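Robot hand recall reaches Winolley

August 2024

If you've been following my ramblings about the two-handed robot at Winolley, you'll know I've been rather smitten with it. So it pains me to report that the hands are being recalled!

The trouble is a grip fault. Prenel, the firm that makes the hands, wrote to its customers in July to say that a finger can stay clenched after the 'open' command has been sent, and the controller carries on as if all is well. Winolley had already logged three of these in over 20 hours of bottle handling.

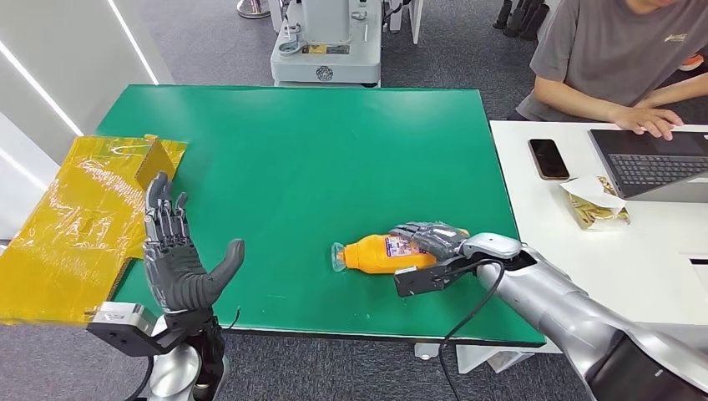
Nobody was hurt, I'm glad to say. The worst of it was a bottle dragged along the table and dropped on the floor (lid on, luckily), and a team that now keeps well back whenever the arms are powered. The thing that bothers me is the silence – no alarm, no warning light, just a hand that won't let go. If that were your sleeve, you'd want the machine to notice, wouldn't you?
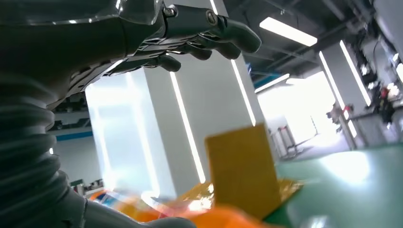 Posted by the Denby Bench blog

Prenel says a software fix comes first, with new finger tendons to follow for any hand that still sticks. Both of Winolley's are going back, and the wait is put at three weeks. Salminen, who supply the arms, say theirs aren't affected, though they'd like customers to test the stop button before each session anyway.

I've asked Prenel whether the older 2-finger model has the same fault – no reply yet, but I'll add it here when I get one.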